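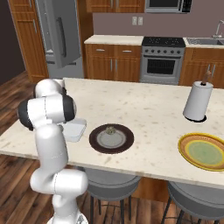

Kitchen sim render: Sidix planning group

Hi! I lead the small planning team at Sidix and I'm looking for a software engineer to come work on the part of our stack that decides what the arm does next. Everything we build gets tested in simulated kitchens first, so you'd spend most of your days in scenes like this one, putting leftovers away and chasing down why a perfectly good grasp got thrown out by the collision checker (my week so far, by the way).

The stack is called Zondero. It takes a task like "put the container on the middle shelf," breaks it into steps, and hands each step to a motion planner written in C++. The glue is Python, and some of the glue is ugly. We have 3634 scripted tasks in the nightly run and 2994 of them pass. I'd love for you to care about the rest as much as I do! Fridges are the worst of it: tight shelves, a door in the way, and a tray that has to stay close to level.
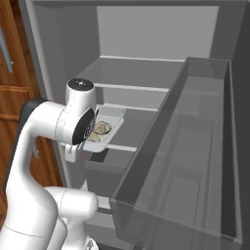 Engström, who joined the team last August, told me to warn you that shelf placement will eat your first month and that you should read the constraint code before touching anything else. Fair enough.

What I need from you: solid C++, comfortable Python, and some time spent with sampling-based planners or trajectory optimization. If you've written a task planner of any kind, even a bad one, tell me about it. Perception is handled by the Bindetti group down the hall, so you don't need to train models, but you'll be arguing with them over object poses pretty often. We're 11 people across both groups.
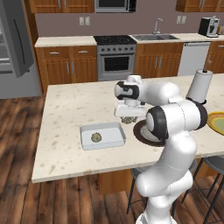 Do I need experience with real hardware?
Sim experience is enough to apply, and we'll teach you the hardware side once you're here.

Full time, on site, 14 paid days off in your first year plus holidays. Send a resume and a link to some code you like (doesn't have to be robot code) through the Sidix jobs page by 5/7/22. I read all of them myself, so skip the formal cover letter and just write to me like a person.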